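工单主题:三层东侧会议区二氧化碳读数长时间不变,新风量未随人数调节
提交部门:Zostotitz 办公楼综合管理处
受理单位:Barua 楼宇技术服务部
涉及系统:Clinosel 楼宇控制平台,Bretus 区域控制器
优先级:中
当前状态:已解决,待提交部门确认后关闭

一、问题描述(提交人:Kirsten Thoroddsen)

六月以来,三层东侧会议区多次接到使用部门反映,下午时段室内闷热,空气不佳。经在 Clinosel 平台查询,该区域二氧化碳浓度自上午开会至下班后均显示为 700 ppm,曲线为一条水平直线,夜间亦无回落。相邻的西侧会议区曲线正常,有明显的日间上升和夜间下降。

由于该读数低于加大新风的触发值,东侧区域末端风阀一直保持在最小开度。管理处已临时请各部门将人数较多的会议安排至西侧,但西侧房间数量有限,难以长期维持,特请受理单位尽快查明原因。

附件:曲线截图两份,使用部门意见汇总一份。

二、受理与初步判断(受理人:Syahrul Sutanto)

工单已收到并登记。远程查看后补充以下情况:

平台与 Bretus 控制器之间的通信状态为正常,无离线告警。控制器心跳时间持续更新,温度和湿度两项读数均有变化,仅二氧化碳一项固定不变。控制器最近一次重启早于问题出现的时间,暂不考虑重启引起的配置丢失。

初步判断有三种可能:传感器本体故障,输出恒定值;控制器内该点位被人工强制赋值,未予释放;平台侧数据点映射有误,所显示的数值并非来自该传感器。

请提交部门协助确认:六月期间三层是否进行过设备更换、吊顶检修或弱电施工。

三、提交部门回复(Kirsten Thoroddsen)

经向工程班组核实,六月上旬三层东侧更换过一只二氧化碳传感器,原传感器因外壳破损报废。更换由当班人员完成,更换后仅在现场确认指示灯点亮,未在平台上核对读数。更换记录中填写了新传感器的序列号,通信地址一栏为空。

除此之外,三层无其他施工。

四、远程排查(Syahrul Sutanto)

09:20 登录控制器,检查点位强制状态。二氧化碳输入点无强制标记,第二种可能排除。

09:35 调取控制器轮询日志。控制器按地址 40 向传感器发出读取请求,连续无应答。日志中可见超时记录,但未上报为告警。

09:50 检查该点位的失效处理方式。配置为“保留末值”,即通信失败时沿用最后一次有效读数。平台显示的数值应为旧传感器拆除前的最后读数,并非新传感器的测量结果。

10:10 检查告警配置。该点位的通信失效告警处于停用状态,停用原因栏为空,操作账号为早年的调试公用账号,已无法追溯到具体人员。

10:30 尝试由控制器扫描总线。扫描结果中出现一台未登记的设备,地址为 100,设备类型与传感器型号一致。需到现场核对序列号后方可确认。

阶段性意见:传感器本体故障的可能性较小,平台映射亦未见异常。问题较大可能出在更换后的通信地址未按原配置设定。建议在现场核对之前,不要在平台侧直接修改地址,以免与图纸及点表不一致。

五、临时措施(审批:Prasert Wiriya)

同意在正式修复前,将三层东侧末端风阀改为按时间表运行,工作时段固定为较大开度,非工作时段恢复最小开度。该措施会增加一定能耗,须在修复完成后当日撤销,并在本工单中记录撤销时间。

请受理单位在现场作业前一日通知管理处,以便调整会议室预订。作业期间须采取防尘措施,登高作业须两人在场。

六、现场处理(现场工程师:Jonas Hollenstein)

13:30 到达三层东侧会议区,与管理处人员办理作业许可。地毯上铺设保护布后架设人字梯。

13:45 打开传感器外壳,核对序列号,与更换记录一致。地址拨码处于出厂位置,对应地址 100,与扫描结果相符。

13:55 断开传感器电源,将拨码调整为地址 40,重新上电。按产品说明预热后,由控制器手动读取,应答正常。

14:20 在传感器附近呼气测试,读数明显上升,数分钟后逐步回落。平台侧数值同步变化,无明显延迟。

14:35 顺带检查接线端子。屏蔽层接地良好,但一处通信线端子压接不牢,轻拉可脱出,已重新压接。此处与本次故障无直接关系,仍建议纳入下次巡检范围。

14:50 启用该点位通信失效告警,断开通信线进行测试。平台按设定延时弹出告警,恢复接线后告警自动消除。

15:05 撤销风阀时间表,恢复按浓度调节。观察期间有部门在该区域开会,浓度上升后风阀开度随之增加,动作平稳,无反复启停。

15:40 清理现场,收回保护布,交还作业许可。

七、扩大检查(Syahrul Sutanto)

鉴于“保留末值”与告警停用同时存在时,传感器失效后不易被发现,经与管理处商定,对全楼同类点位进行了一次配置核查。

本次共核查 84 个点位。多数点位配置符合要求。另有五个点位存在告警停用的情况,分布在一层大厅和六层,均未发现读数异常,已逐一启用告警并完成测试。失效处理方式方面,二氧化碳类点位统一改为“使用安全默认值”,即通信失败时按较高浓度处理,风阀相应开大。温度类点位仍保留末值,避免短时通信中断引起冷热阀频繁动作。

核查过程中还发现,六层有两个点位的名称与房间门牌不一致,系前期房间重新编号后未更新所致。名称已更正,历史数据保留在原点位下,不受影响。

八、原因结论

直接原因:更换传感器时未设定通信地址,控制器无法读取新传感器,平台持续显示旧传感器的末次读数。

间接原因:该点位通信失效告警被停用,且停用操作未登记原因;更换作业的验收内容未包括平台读数核对。

传感器、控制器及平台软件本身未发现缺陷,无需更换硬件或升级版本。

九、后续要求(Prasert Wiriya)

请工程班组自即日起执行以下要求:

1. 更换任何联网传感器,更换记录须填写序列号和通信地址,缺项不予归档。
2. 更换完成后,由当班人员与中控室共同核对平台读数,并观察至读数出现合理变化为止。
3. 停用告警须注明原因、申请人和恢复时间。调试公用账号予以注销,今后一律使用个人账号操作。
4. 中控室每月导出一次读数长期不变的点位清单,发受理单位复核。

其中第四项,请受理单位提供导出模板及判定口径,不同类型的点位应分别设定时长,库房等人员较少的区域可适当放宽。

十、受理单位答复(Syahrul Sutanto)

导出模板已上传至工单附件。判定口径暂定如下:二氧化碳点位在工作时段内读数完全不变超过半天的列入清单;温度点位超过一天的列入清单;湿度点位与温度点位相同。库房及设备间单独成表,仅供参考。试行一个月后,可视清单中误报的多少再作调整。

关于提交部门电话中询问的能耗影响,临时措施执行期间的风机运行数据已另行导出,随月度报告一并提交,不在本工单内讨论。

十一、复核情况(Kirsten Thoroddsen)

修复后连续观察数个工作日,三层东侧浓度曲线日间起伏正常,夜间回落至与西侧相近的水平。使用部门未再反映闷热问题。会议室预订已恢复原有安排,西侧房间的临时占用全部取消。

更换记录中的通信地址一栏已补填,点表和竣工图纸核对一致。三层东侧地面已查看,作业后无遗留物料,保护布及梯具均已撤出。
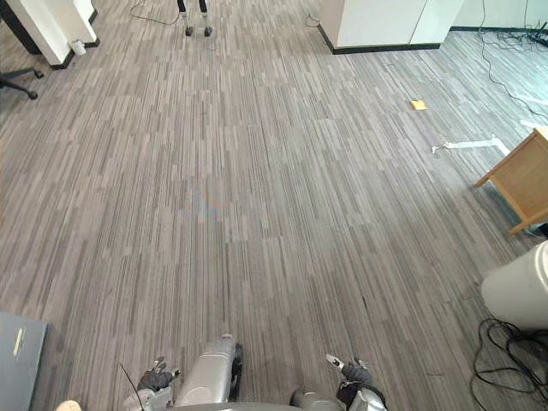
管理处对处理结果无异议,同意关闭工单。端子压接的复查事项转入下次季度巡检,由 Jonas Hollenstein 跟进,巡检结果另行登记。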